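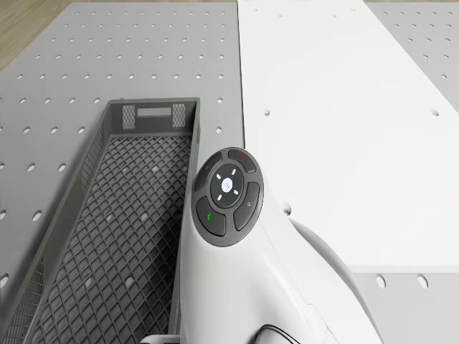

Last updated: Saturday, January 14, 2023

2 shares · 2 comments

Subject: Re: Bridge 2434, water over the east footway

Danish Satti wrote:

> Has anyone on the list looked at the underbridge at Younis Street lately?
> I walk through it most mornings and the east footway is wet whether it
> has rained or not. The council resurfaced the footway in April and that
> made no difference. There is a white crust on the brickwork from springing
> level down to the kerb, and the worst of the dripping is on the side
> nearer the Jullow goods yard.
>
> I reported it to the council and was told it is a railway matter. I
> reported it to the railway and was told that the footway is a highway
> matter. Both are correct as far as I can tell, but neither reply says
> where the water is coming from. Is it a failed membrane, or is it a
> burst main? And who would one ask to find out?
>
> Danish

Danish,

I had a look on the way back from Mutov and have also been through what I hold on this structure. Answers in the order you asked, with one detour on the drainage arrangement, as it matters here.

First, it is unlikely to be a burst main. Mains water coming through brickwork tends to be steady and to keep the joints fairly clean. The white crust is lime washed out of the mortar and left on the face as the water dries off. That takes slow seepage over a long time. The council could rule out mains water with a simple chlorine test on a sample, and I would ask them to do so in writing, because the result settles half of the argument about whose problem it is.

Second, the membrane. I doubt that there is one. Bridge 2434 is a brick arch on brick abutments, and when it was built the usual practice on this line was a layer of puddled clay over the back of the arch, falling to either side. Water ran down the clay into a rubble drain behind each abutment and then out through a pipe low in the wall. The copy drawing I have shows the pipes as "to outfall" and does not say where the outfall is. This omission turns up on most drawings in the Jullow set. 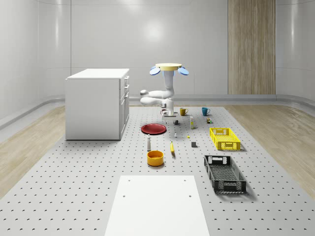 The clay will have dried and cracked in places, particularly where the track was lowered and the ballast dug out, and some water will get through the arch ring whatever is done about the drains. But the ring itself is not in bad order. I could see staining near the crown and one patch of replaced brick towards the goods yard side, done in a harder engineering brick than the original. The joints around that patch are sound. If the waterproofing over the arch had failed generally, I would expect drips across the full width of the span, and what you describe, and what I saw, is concentrated at and below the springing on the east side.

That points to the drain behind the east abutment. It is full, or blocked, or its outlet is. Water then stands behind the wall until it finds a way through the joints, and it goes on doing so for days after rain. This would account for a wet footway in dry weather without any need for a leaking main.

The detour: there ought to be two outlets at the foot of the east wall. I found one, and it was dry. The other should be close to the northern end, and at that point the footway surface now sits higher against the brickwork than it does elsewhere. I could not see an opening. The footway may have been built up over it during the resurfacing you mention, or it may have been covered many years earlier. I would not assume the former. The wall has a band of darker, dirtier brick at the old footway level further south, and no corresponding band at the northern end, so the levels there have been altered more than once.

A dry outlet on a wet wall is not a good sign either. It suggests that the pipe is choked at the back, with silt or roots. There is a well grown sycamore in the wing wall on that side. 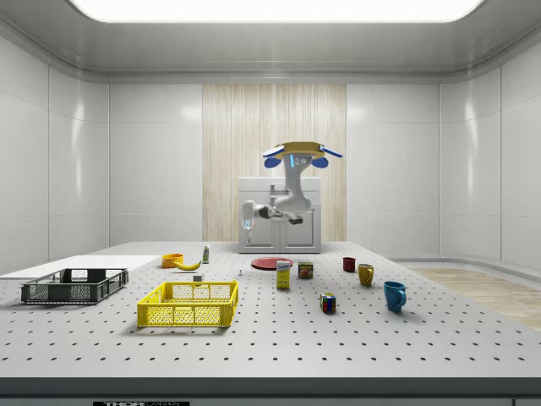

Simulated lab room: robot arm over the perforated worktable, with a white cabinet unit and tap behind.

Third, who to ask. The split of duties is the ordinary one. The railway owns the arch, the abutments, the wing walls and anything built into them, which includes the drain and its pipes as far as the face of the wall. The highway authority has the carriageway, the footways and the gullies. Where the pipe leaves the wall and runs below the footway to a sewer, the position depends on the original agreement, and on older bridges that is often missing or says nothing useful.

I would therefore write one letter and send the same text to both, naming each in the heading so that neither can treat it as having gone to the wrong desk. It should give the structure number, which is on the plate at the south end of the west abutment, and should say:

- the east footway is wet in dry weather, with dates if you have kept any;
- the visible outlet at the foot of the east wall is dry while the brickwork above it is wet;
- a second outlet shown on the drawing cannot be found at present footway level;
- there is a tree rooted in the east wing wall.

Ask the railway for the date of the last detailed examination and for any drainage remarks made in it. Ask the council for the footway levels before and after resurfacing. These are factual requests and can be answered without anyone accepting liability. Leave out any suggestion of a cause. If you offer one, the reply will be about your theory and the outlet will be forgotten.

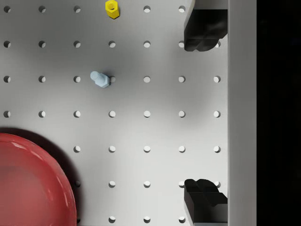 5 min read

Mention ice. A wet footway is a nuisance but a frozen one is a claim, and the highway inspector will deal with it on a different timescale. It is reasonable to ask for grit to be put down there in the meantime.

On repairs, what I would hope to see is modest. The outlet pipe rodded and jetted, the second one exposed with a small chamber and grating set into the footway, and the sycamore cut back and treated. It should not be pulled out, as the roots will bring the brickwork with them. After that the wall needs to be left through a wet season before anyone decides whether to do more. What I would not want is for the face of the east wall to be repointed in strong cement mortar with the drain still blocked. That was done at the Ededa Lane bridge. The joints held, the water went through the bricks, and the faces came off in the next hard frost. You can still see the result from the towpath, and the patches that have been put on since.

One correction to something said on the list last year, possibly by me. Bridge 2434 is not the same design as its neighbour over the mill race, although the two are drawn on one sheet. The mill race bridge has stone springers and no drains behind the abutments at all, only weep holes. Anyone quoting from the sheet should check which half they are reading.

I can scan the drawing if you want to enclose it. The fold runs straight through the east abutment but the pipe positions are legible. If anybody has the later sheet, with the track lowering marked up, I would be glad of a sight of it, as mine stops short of that. Please reply to the list and keep the bridge number in the subject line.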